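Datasets / Retail Interiors / Stenetum Shelves

Overview Files Versions Contact

# Stenetum Shelves

## Summary

Stenetum Shelves is a collection of 2,433 still pictures of bottled drinks on open shelving. It supports research on product grouping, label visibility and shelf layout.

## Contents

- Pictures in JPEG format, sorted into eight folders by shelf layout
- A table of shelf notes – one row per picture
- Label classes: seven, listed in `classes.txt`

## Known limits

Bottles in the rear rows are often hidden by those in front. Only the visible ones are annotated. Label text has not been transcribed.

## Maintenance

The collection is maintained by Adel Younis at Camovari. Corrections should be submitted with the file name and folder number. Version 2 was released on 31 August 2023.

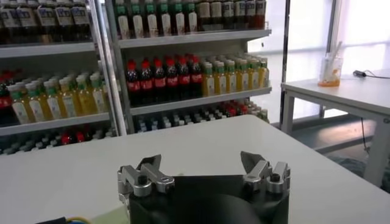 Bottled drinks on white metal shelving units, with green-capped yellow drinks at left.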